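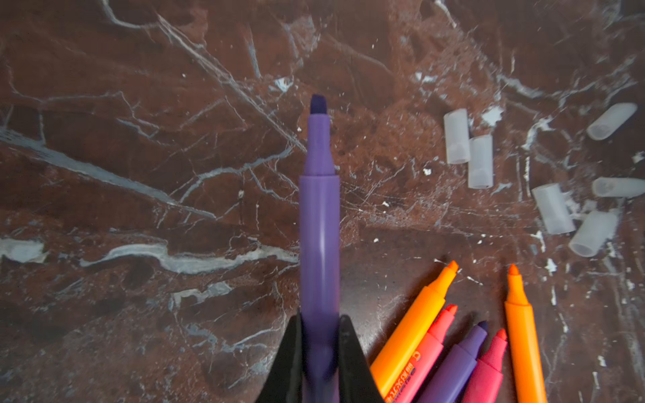

Purple highlighter, chisel tip

Highlighter bleeding through thin paper in archive copies

Asked 2022-12-15

I mark up photocopied parish registers for the Flargate index. The paper is 60-something gsm and purple shows on the reverse. Yellow does not. Is there a purple that behaves, or should I change paper? I have 1,334 sheets left, single-sided, copied in October.

Answer 1
Change paper. 90 gsm or above. Rutent do a decent one.

Answer 2
The sheets are already copied, so new paper means copying them again. Darker dyes show through more at the same ink load. Use one pass, tip flat, light pressure, and leave each sheet face up for six minutes before stacking.

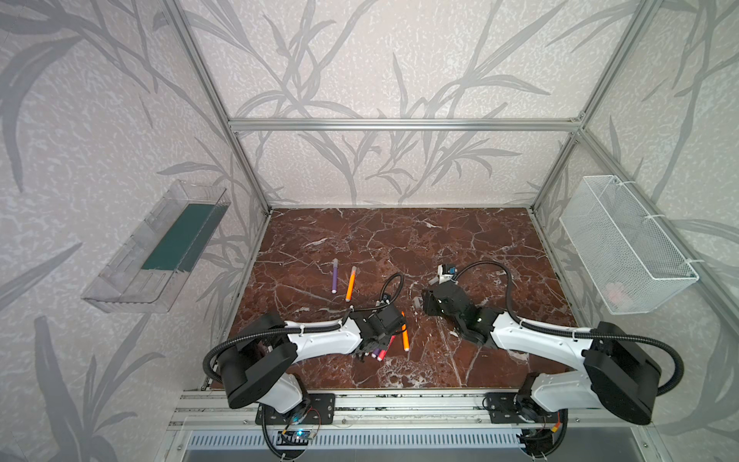

Try every colour on a spare sheet first and check the back the next day - some inks go on spreading overnight. I keep four colours for the Ikness registers and reserve the darkest for surnames only.

Answer 3
Dry highlighter pencils. No bleed at all, but they smudge on toner. Bittencourt used to sell them, not sure now.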